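Mokora has been issued on Blu-ray and DVD by Kerwood, and a digital edition is available from the same source. This post considers the film and the disc edition separately, as has been the practice on this blog for home releases. The film was viewed twice for the purpose: once in May, at a single screening at the Aitken, and once at home from the Blu-ray. Both discs were bought at the ordinary price.

Readers who intend to see the film without prior knowledge should note that the section on the story describes events up to the end of the second act. The ending is not disclosed.

## The story

Mokora is a drama set on a car ferry of that name, which has served an estuary crossing for 40 years and is to be withdrawn when a bridge opens. The action covers the last season of service. The principal character is the ferry's mate, a woman in her fifties who has been offered a post in the bridge's toll office and has until the end of the summer to accept it. She does not want the post. She has also not told her family that it has been offered.

Very little is made of the bridge itself. It is seen in the early part of the film as two unfinished arms reaching from either bank, and the crew steer beneath the gap several times a day without remarking on it. The film does not treat its construction as a wrong done to the town. Several characters look forward to it, among them a district nurse whose round has been governed by the timetable for the whole of her working life, and who is given one of the best speeches in the script on the subject of waiting in a car with the engine off.

The second act turns on an inspection. A fault is found in the ramp gear, and the company must decide whether to repair a vessel that has only weeks left to run. The mate argues for the repair, and it becomes plain that she would argue for it whatever the cost. Her captain, who is older and who has already made his own arrangements, takes the other side. Their disagreement is conducted almost entirely in the wheelhouse, in short exchanges between one berth and the next, and it occupies close to 30 minutes of the running time. It is the strongest part of the film.

There is a weaker strand concerning the mate's son, who returns from the city with a plan to turn the vessel into a restaurant. The scheme is introduced late, is discussed at length over one dinner, and is then allowed to lapse. The actor has been given a good deal of explanation to deliver and few opportunities to do anything else. It may be that more was shot. The deleted scenes on the second disc, which are discussed further on, suggest that it was.

## Performance and direction

The film depends on its leading performance, and the performance is equal to it. The mate is a person who gives instructions all day and who has lost the habit of any other kind of speech. Her scenes at home are played at the same pitch as those on deck, and the effect is frequently comic, which the direction permits but does not press. In the scene in which she telephones the toll office to ask for more time, the camera remains in the corridor and only half of her face is visible past the door. It would have been easy to move closer. The decision to stay outside is characteristic of the film as a whole.

The captain is played more broadly. At the Aitken this drew laughter in places where it did not seem to be intended, and the second viewing did not altogether remove the impression that the part had been pitched for a larger and simpler picture. He improves greatly once the quarrel is under way.

Working scenes are handled with unusual patience. The loading of the deck, the setting of the chocks and the raising of the ramp are each shown in full at least once, so that when the sequence is interrupted in the second act the audience understands at once what has failed to happen. Viewers who find such material slow will find the first part of the film slow. This reviewer did not.

A comparison with Atum, the same company's previous feature, is difficult to avoid. Atum was also concerned with a place of work in its final months, in that case a canning hall, and it was generally received as the more ambitious of the two. It had a large cast, a divided structure and an ending set several years after the rest. Mokora has a smaller subject and keeps closer to it. My own preference is for the later film, although the earlier one contains nothing as awkward as the dinner scene.

## Sound and music

There is no music until the closing titles, with the exception of a radio in the crew mess. The soundtrack is built instead on the engine, which changes note as the vessel leaves and approaches the berth, and on the passengers' conversation as it drifts up to the wheelhouse windows. At the Aitken, a hall of around 300 seats with an old and rather hard sound, a part of this was lost. The disc restores it. Several lines of dialogue which I had taken to be inaudible by design proved to be perfectly clear at home, including the captain's reply at the close of the inspection scene, which alters the sense of what follows.

Those who saw the film in a cinema and were uncertain about it may wish to try it again for this reason alone.

## The disc edition

Kerwood has issued the Blu-ray as a set of 2 discs, with the film and commentary on the first and the remaining supplements on the second. The DVD carries the film and the trailer only. The digital edition was not examined.

The picture is good throughout. Much of the film takes place at dusk or under deck lighting, and the transfer holds the darker passages without the blockiness that was visible in places on the company's disc of Atum. Colour is subdued, as it was in the cinema. Some of the night crossings appear slightly brighter than I remember them, but I would not place great weight on a recollection of that kind.

The supplements are as follows:

- A commentary by the director and the editor, recorded together. It is informative on the practical business of filming aboard a working vessel and reticent on everything else. There are long silences in the last reel.
- Deleted scenes, presented without finishing. Most concern the son. Two of them, had they been kept, would have made sense of the restaurant scheme and would also have made the film noticeably longer.
- A short documentary on the crossing used as the principal location. It was plainly made for a different purpose and has been included for its interest. The older footage of the slipway is well worth seeing.
- The trailer, which gives away the result of the inspection and should be left until last.

Subtitles for the hard of hearing are provided on the first disc. They are accurate and properly placed. None are provided on the second, and this is a regrettable omission, particularly in respect of the documentary, where the location sound is poor. I wrote to Kerwood on the point and received an acknowledgement. Should a fuller answer be given, it will be added to this post.

The booklet contains one essay and a set of production notes. The essay is chiefly about Atum and appears to have been written before the later film was complete. The production notes are brief and useful. The type is very small.

The case is of the ordinary kind, with a printed sleeve. The second disc is held on a hinged tray which was loose in the copy supplied to me. The disc itself was not marked.

## Recommendation

Mokora is recommended. It is a modest film with one serious fault of construction and one very fine performance, and its long central quarrel is better written than anything else I have seen so far this year. The Blu-ray is to be preferred to the DVD wherever the equipment allows, both for the darker scenes and for the sound. Readers who already own Atum should not expect a companion piece in any strict sense, and readers who disliked Atum should not be put off by the connection.

## Corrections and notes

An earlier version of this post stated that the commentary was by the director alone. The editor also takes part, and speaks for rather more than half of it. The text has been amended.

The same version gave the documentary as a supplement to the DVD. It is on the Blu-ray set only.

A reader has asked whether the film is suitable for children. There is some strong language in the wheelhouse scenes and one injury to a hand, which is shown briefly. Older children with an interest in ships may enjoy the first part more than their parents do.

The Aitken has advised that no further screening is planned at present. Requests should be sent to the cinema directly, as this blog has no part in its programme.
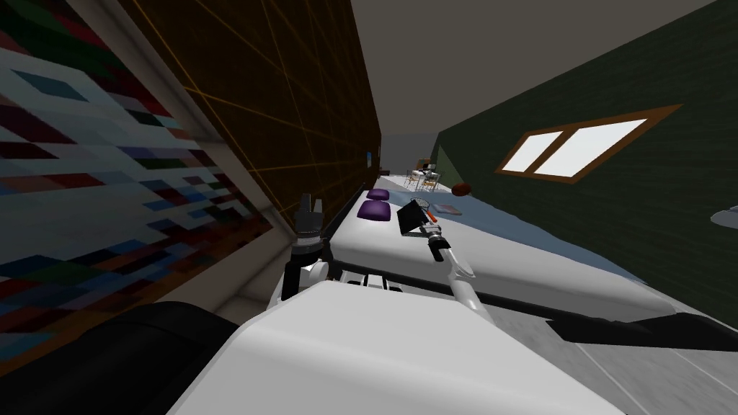

*Page last changed: 23 July 2024*

Comments on this post are open and are read before they appear. Correspondents are asked not to reveal the ending.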